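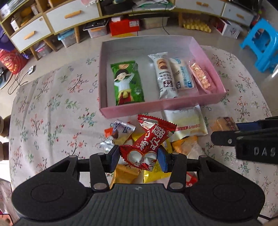 ## Session 4: comparing hand-held grippers on small packaged goods

These notes go with the practical of 6 September 2018. Read them before the lab, along with the Zolstead mounting sheet.

### Aim

To compare two sets of jaw pads, Namik and Emeo, on light film packets picked from and returned to a shallow open box. Packets are awkward test items. The film slides over its contents, the seals are stiff, and the centre of mass moves when the packet is tilted.

### Terms

- **Approach:** the path of the jaws from rest to first contact.
- **Pinch line:** the line joining the centres of the two pads at contact.
- **Slip:** any movement of the packet along the pads after closure.
- **Clearance:** the gap between the outside of a finger and the nearest box wall or neighbouring packet.

### Where to pinch

Pinching near the lower seal leaves most of the packet above the jaws. The camera then has a good view of the print, but the packet can turn about the pinch line. A pinch across the middle resists turning and hides more of the label. Record which one you used; the two must not be pooled.

### Working over the box 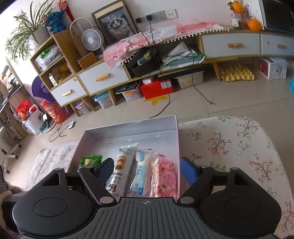
*Hideaki Takeda*

Open the jaws before lowering them. With the jaws wide, the fingers can straddle the box, and the pads may cover part of an item at the side. Choose the target before the approach starts, as a pad that hides the item also hides the contact point.

Items lying side by side need the fingers to enter between them. If clearance is too small on one side, shift the pinch line along the packet or turn the wrist. Do not push neighbouring items away with the finger, and mark the trial void if this happens.

### Procedure

1. Fit the pads and check that they meet squarely.
2. Start the Trevor logger.
3. Carry out 68 trials per pad set, changing the target after each.
4. Hold each packet clear of the table for four seconds.
5. Return it to the box and open the jaws fully.

### Recording

Enter pad set, pinch position, slip (none, partial, dropped) and void trials. Last year's combined log has 2,166 entries and uses the same column order. Slip is judged from the video, by someone other than the operator.

### For the write-up

Give slip rates for each pad set at each pinch position, with void trials listed separately. State how clearance was estimated.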